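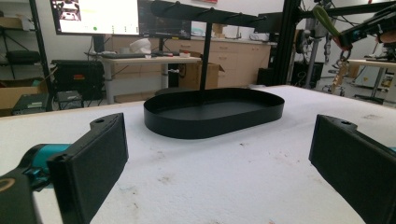
Who can submit a segment to a community youth newscast?
Any student aged 13 to 18 who has completed the basic reporting session and has a signed guardian consent form on file may submit a segment.

How to Prepare and Submit a Segment to the Parberg Youth Newsroom

The following guide applies to all student crews taking part in the Parberg Youth Newsroom. It covers the steps from first idea to final delivery. Crews that have submitted before should read the sections on consent and file delivery again, as both were revised in August.

Step 1. Propose a story

Complete the story proposal form and send it to the newsroom desk before any filming takes place. The form asks for a working title, a one-paragraph summary, the people you expect to interview and the places where you plan to film. Proposals received by noon on Monday are reviewed the same week.

A proposal should describe a story and not only a topic. "Public transportation" is a topic. "Students at Illar Secondary School lose their late bus" is a story, and the desk can tell you whether it is ready to be filmed.

Step 2. Form a crew

Each crew has up to 5 members. The required roles are reporter, camera operator, sound recorder and editor. One student may hold two roles, except that the reporter may not also operate the camera during interviews. List the name and role of every member on the crew sheet. Changes made after approval must be sent to the desk in writing.

Step 3. Obtain consent

Every person interviewed must sign a release form before recording begins. For anyone under 18, a parent or guardian must sign as well. Releases are available in English and Spanish. Crews filming on school grounds also need written permission from the principal's office. Permission given by telephone is not accepted.

People who pass through the background of a public place do not need to sign, provided they are not the subject of the shot and cannot be heard speaking.

Step 4. Reserve equipment

Cameras, microphones and tripods are lent through the Sani Media Room. Reservations are made for a period of 2 days and may be renewed once if no other crew is waiting. Check the battery, the memory card and the microphone cable at the counter before signing the loan sheet. Report damage on return, including damage that does not affect the recording.

Step 5. Film the segment

Record at least ten seconds of room sound at each location. Ask each person interviewed to state and spell his or her name at the start of the recording. Hold every general shot steady for ten seconds before moving the camera. Do not ask anyone to repeat an event for the camera, and do not supply answers.

Step 6. Write and edit

The finished segment should run no longer than 2 minutes, including the reporter's closing line. Scripts must be read by the desk before the narration is recorded. Check each name, title and figure in the script against your notes or a document, and mark the source in the margin. Music is permitted only from the newsroom library.

Step 7. Deliver the files

Upload the finished video, the script, the crew sheet and all signed releases to the shared folder for your school. Name the video file with the school, the story title and the version number. Segments with missing releases are held until the forms arrive.

After submission

The desk replies with one of three decisions: accepted, returned for changes, or declined. Crews whose work is returned have one week to send a new version. Of the segments received last season, 76 were broadcast. Accepted segments remain the property of the students who made them, and the newsroom keeps the right to show them again.

The Parberg Youth Newsroom is supported by the Trustwood Foundation. The foundation does not take part in the selection of stories.

Forms and reservation hours are posted at the Sani Media Room counter.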